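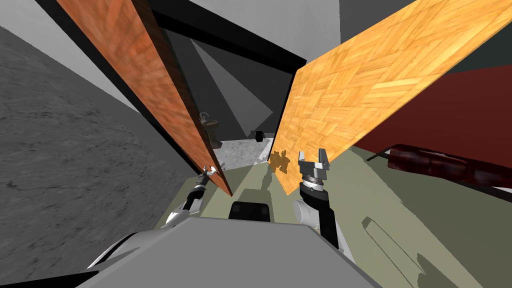
Sheyla Restrepo wrote to us after the July edition: do I really need both arms recorded if only one of them opens the door? Please record both! The idle arm teaches the learner where to keep out of the way, and in a narrow doorway that's half the skill. Zorkden saves the two arms on one clock, so it costs you nothing extra.

4. Recording door episodes

4.1 Before you start

You'll need a working simulated room (section 3), both hand controllers charged, and a task name. Choose the name with care, as it can't be changed once the first episode has been saved. We use short plain ones such as bancombe_doors.

1. Open the room and choose Record > New set.
2. Switch on all the views: the body view and both wrist views.
3. Set the target to 50 episodes. A smaller set will train, but you'll be much happier with the full number.
4. Move each arm through its whole reach once, slowly, and watch for any jump in the readings.
5. Press Home. Both grippers should open.

Note: If a wrist view stays black, save the room and load it again. Unplugging the controller won't help.

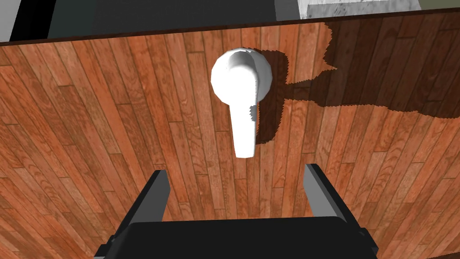 Nataša Radulović
Lead writer, Zorkden user guides

4.2 Recording an episode

This is the fun part. Your first few episodes will feel clumsy, then something clicks and you'll find yourself reaching through the screen as if the grippers were your own fingers (it's a lovely feeling, and you'll want to keep going all afternoon).

1. Press the left trigger to begin. A tone sounds and the timer starts.
2. Bring the gripper towards the handle with the fingers apart. Use the wrist view for the last stretch, where the body view gives you very little sense of depth.
3. Line up the gap between the fingers with the lever before you close them.
4. Work the lever, move the door, let go, and back the arm away.
5. Press the left trigger again to stop. Mark the episode Good, Poor or Bin.

Keep each episode under 20 seconds if you can. Long waits teach the learner to wait.

Caution: Do not push the gripper hard against a door to see what happens. The simulator may let the fingers sink into the surface, and an episode like that can spoil its neighbours in training. Mark it Bin.

Note: Poor doesn't mean useless! A missed grip followed by a calm second try is a splendid example. Keep it.
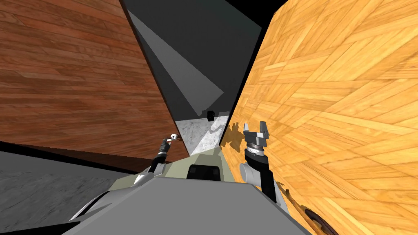

By Jhosep Giraldo

4.3 Adding variety

A learner that has only ever seen one door will be brilliant at that door. Shake things up between episodes:

1. Open Room > Shuffle and tick Door angle, Surface and Light.
2. Leave Robot start unticked for the first half of the set, then tick it.
3. Swap the leading arm every 2 episodes.
4. Change operator if you have a second person handy. People grip in wonderfully different ways.

Shadows deserve a special mention. A strong light will throw the gripper's shadow on to whatever is next to it, and we want plenty of that in the set, so please don't turn shadows off to make the views look tidier. 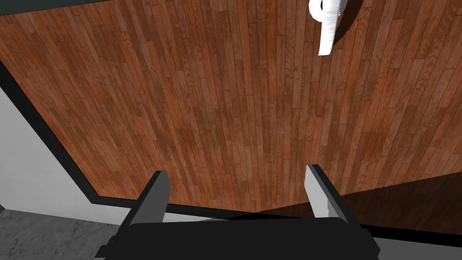 Surface patterns matter just as much. Planks and parquet both have seams that a learner can mistake for an edge, so mix them freely and add a few plain finishes from the Triltivwood pack.

4.4 Checking the set

1. Choose Review > Play all at double speed.
2. Look for episodes where a wrist view freezes. Bin them.
3. Check the total on the set card. Our own door set stands at 1,549 episodes, and we still add to it every Wednesday.
4. Press Lock set. Training (section 5) will only accept a locked set.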